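Sornell council's "green clean" label leaves ratepayers guessing
January 6, 2022

Households in Sornell will start seeing a new green sticker on cleaning products this month, and the council would like them to believe it means something. The evidence so far is thin.

The label, developed for the council by consultancy Sasedus, is meant to steer shoppers towards household goods that last longer and do less harm when they end up in the tip. It will appear first at two retailers, Fonholm Hardware and the Szulc discount store on the highway, and covers 17 product lines, from dish cloths to floor cleaner.

To earn the sticker, a supplier fills in a form. There is no laboratory testing, and the council confirmed on request that it does not plan any in the first year. A spokesperson said the scheme was "built on trust with local business" and that complaints would be looked at as they came in.
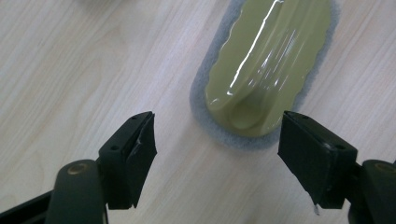 The council says public support is strong, pointing to a survey with 1336 responses. The survey asked residents whether they would prefer products that were better for the environment, and most said yes. It did not ask if they would pay more for them, or how much faith they would put in a claim made by the company selling the item.

Price is likely to matter. At Fonholm, a labelled all-purpose spray costs $2 more than the unlabelled bottle beside it on the shelf, and the ingredients listed on the back are the same. The store said pricing was set by the supplier. The supplier did not respond to questions.

Sasedus said its criteria were "robust and outcomes-focused" but declined to release them, citing commercial confidentiality. That leaves shoppers with a colour and a slogan — and no way of checking either.

The council has not said what the scheme cost to set up. The figure is expected in the next quarterly budget papers, by which time the stickers will already be on the shelves.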